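State the Scene: What a Kitchen Test Result Should Carry With It

Tươi Huỳnh

The draft code of practice that came out of the Clultley meeting in January runs to 20 clauses, and 17 of them concern hardware. They cover stopping distances, cable strain, labelling of the emergency stop and who may hold the key to the cell. These are sensible clauses and I have no quarrel with any of them. My complaint is about the remaining three, which deal with testing in simulation and which between them ask a developer to record the name of the simulator, its version number and the success rate.

That is too little to support the weight now being placed on it. A buyer reading "90 per cent success, Ciller, current release" learns which program was run and very little about what was asked of the arm. I think the code should require a scene statement with every reported figure, and that a figure without one should be treated as unreported.

The missing part

A task such as "pick up the spoon" sounds complete. In a bench test it can be anything from trivial to very hard, depending on what touches the spoon, what lies over it, how far the counter edge is from the wrist, and whether a tall object stands in the way of the approach. All of this is set by a scene file. In most of the reports I am sent, the scene file is neither attached nor described.

Hadness, to its credit, published the seeds for its last round of kitchen tests. I reran them on Ciller over the course of a Wednesday. The published rate held up: 500 trials, and my count differed from theirs by two. When I sorted the trials by layout, however, every failure but four came from layouts in which one utensil rested on another. Such layouts made up 10 per cent of the set. On separated utensils the controller was close to perfect, and on crossed ones it was poor. The single published rate described neither case.

I do not suggest that Hadness hid anything. The draft code did not ask for a breakdown and the company gave more than the draft required. The fault is in the requirement.

What a scene statement should say

I would ask for one page. It should list the objects within reach of the arm and say which of them are in contact with one another at the start of the trial. It should say which objects are fixed and which can move when pushed, a point that is often left out and that matters a good deal. A bottle bolted to the counter by the physics settings is a wall with a label on it. A controller that brushes against it on every approach will score well in simulation and knock over a real one.

It should state the friction values used for the work surface and the fingers, and whether these were varied between trials. It should give the limits within which object positions were drawn, in millimetres, measured from a named corner of the work surface. It should say where the viewpoint was and what stood between that viewpoint and the work. A controller that relies on a fixed view may lose part of the counter behind a pillar or a door frame, and a reader is entitled to know whether it was tested that way.

Lastly, it should include at least one rendered still of a starting layout, taken from the viewpoint the controller used. I would put this last in the statement and make it compulsory. Some members of the drafting group regard stills as decoration. I find that a still exposes disagreements between the written list and the scene file faster than any other check I know. Twice in the past year I have read a statement that said "utensils placed separately" and then found, on looking at the render, that they were not.

Objections

The commonest objection is cost. A developer running thousands of layouts cannot describe each one by hand. That is true, and no one need do so. The object list, the contact pairs and the position limits are already held by the simulator in order to run the trial at all. Writing them out is a short export script. The Weerasinghe template, which several small firms now use on their own initiative, fills in most of the page automatically and leaves four fields for a person to complete. I timed myself on those four fields and was finished before the kettle boiled.

A second objection is that detailed statements invite tuning. If the test layouts are known, the argument goes, developers will train on them. I take this more seriously. But the position limits can be published while the seeds are held back until after the run, and that is already normal practice for benchmarks in neighbouring fields. The present arrangement, in which neither is published, does nothing to prevent tuning. It only makes it harder to detect.

The third objection came from an engineer at the Clultley meeting and I have thought about it since. Simulated scenes, he said, contain a large amount of matter that has no bearing on the task: furniture, pictures on the wall, vegetables in front of the lens. If all of it must be listed, the useful lines will be buried. He is right about the burying. My answer is to split the list in two. Objects inside the working volume of the arm get a full entry. Everything else gets a single line naming the room model and its version. If a background item is later shown to affect the result, by confusing the vision stage for instance, it moves to the first list and the results are reissued.

I would resist going further and letting the developer decide freely what counts as background. Large, brightly coloured objects close to the viewpoint are the ones most likely to upset a detector, even when the arm has no reason to go near them. Distance from the gripper is a poor guide to influence on the camera.

On who checks

A rule that nobody audits will be kept by the careful firms and ignored by the rest, to the disadvantage of the careful. I would not ask for a full inspection regime, for which there is neither money nor staff. A modest step would be to require that any reported rate can be reproduced by a second party from the scene statement, the seeds and the simulator version, within a stated margin, on request. The margin should be fixed in the code. I suggest two percentage points for runs of 500 trials or more, and no claim of any rate at all for runs shorter than 20.

The request need not be made often. It is enough that it can be made.

Proposed wording

Clause 18 should be struck out and replaced with the following: "Any success rate obtained in simulation shall be accompanied by a scene statement listing objects within the working volume, initial contacts, fixed and movable bodies, friction values, position limits and viewpoint, together with at least one starting still. Where initial contacts differ between layouts, the rate shall be given separately for each class of contact."

The second sentence is the one I care about most. Under it, a run that began with a dark knife-like utensil lying across a spoon would be filed under crossed utensils and scored there, apart from the easier layouts. Its entry in the contact list would be one line – utensil on utensil, both on the counter – and the tomato in the foreground would be named in whichever list its distance put it.
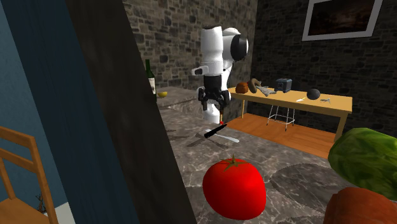 Comments on the draft

Clauses 18 to 20 are still open for comment. Responses should quote the clause number and give replacement wording in full, as general remarks are hard to act on. My export script for Ciller scene files is available on request. It does not yet handle jointed objects such as drawers and cupboard doors, and the friction table has to be pasted in by hand.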